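The kitchen hands of Stesotbridge

Gunnel Bakke has spent most of her working life washing up for other people, and she is very good company on the subject.

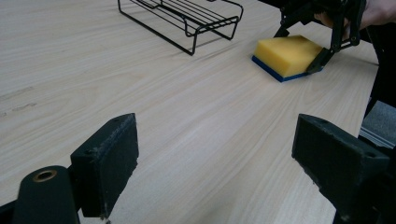

We met at the Tellthorpe works, where she used to run the canteen scullery and now spends four mornings a week teaching small kitchen jobs to machines, one pair of hand-held grippers at a time. "My sister thinks I've gone into computers," she told me, pouring the tea. "I've told her I still wipe things and put things away, only I do it with tongs!"

The jobs are as plain as they come. Pick up a sponge, set it in a rack, take it out, do it again. Her record for one August is 3,624 goes, and she remembers the figure because Alvar Lunde, who runs the shift, wrote it on a cake.

I asked whether she had minded, at first, handing over what she knew. She took a while to answer. "I minded for Carmela more than for me," she said. Carmela Collado was on the pot wash when the first arm went in, and she didn't like it one bit. "She said it was slow, and it was. It's still slow, if you ask me. But it does the late trays, and she gets home to see her boys, so she's come round to it. Mostly."

Others haven't. The canteen feeds 274 people, and the evening crew is smaller than it was; two who left weren't replaced. Gunnel doesn't dress that up. "I miss the noise. You'd have the radio going and somebody singing badly."

Her own hands ache less, though her wrists have found something new to grumble about, and Alvar now has everyone swap places after 70 goes. She'd like the handles a bit thinner (she has told them so, more than once) and a proper chair.

Then she looked at the clock, rinsed both our cups under the tap and went back to her table.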